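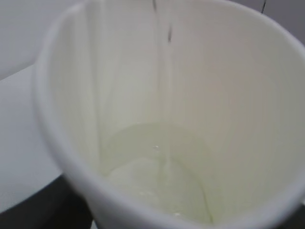 Clear liquid going into the white paper cup.

Bench notes, Sunday, started 7:00

Battery shelf again. The Dravano cells with the USB socket in the top came back from the field box and I want numbers on them before anyone orders more. The Skeketti sheet says they take a full charge from any phone plug and hold the same capacity as a plain cell. I have my doubts. You can't put a socket and a charge board inside a can and keep all the room for the stuff that stores energy.

Method, same as for the Clerkasen lot: charge through the built-in port until the light changes, rest, discharge on the load tester down to the cutoff, write down the result. Then charge once in the bay charger and repeat. Five cells, labeled D1 to D5 with tape because the printed labels rub off.

First annoyance is the length. With the socket cap and the protection board these are longer than a bare cell, and D2 would not seat in the old flashlight without the tail spring bottoming out. The Mbwambo headlamp took it but the door needed a thumb. I would not leave one in there over a bumpy drive. The sheet gives a length and I don't believe it was measured with the wrapper on.

Port charging. All five took a charge. The light on D4 went from red to green and back to red a couple of times near the end, which I don't like. Could be the cable. Swapped the cable, same thing. Could be the wall plug sagging, so I moved it to the bench supply, and it still flickered once. I'm leaving D4 out of the average and keeping it on the metal tray.

Discharge. D1, D3 and D5 are close to each other and all short of what's printed on the wrapper. D2 is lower than the rest. Filled in the sheet by the tester, not copying it here. I'll say only that "same capacity as a plain cell" is not what I got. The bay charger gave a bit more than the port did on every cell, so the port seems to stop early. That may be deliberate. A gentle cutoff is good for cell life, but then they should print the number you get that way.

Protection board. The sheet claims short circuit, overcharge, over-discharge and heat. I only tested over-discharge, on D1, and it did cut off. It also would not wake up until I put it back on the port for a minute. The bay charger read it as dead – anyone who doesn't know that will throw away a good cell. Not testing the heat claim with what we have here. Somebody else can believe it if they want.

Self-discharge: one charged Dravano and one charged Clerkasen go in the drawer until March. My guess is that the board draws a little all the time, and that would explain why the field box ones came back so low. Only a guess, and one of each proves nothing much.

The order form has 44 penciled in, crossed out and changed to 50 to get the price break. I'd hold off on both. If people want USB charging, a cheap bay charger does the same job and you only buy it once.

To do
– try D4 on a third cable
– find the calipers, measure all five with the wrapper on
– ask Skeketti what cutoff the port uses
– new tape for the labels, this roll peels

Load tester fan is noisy again. Stopped at D5, second run not done.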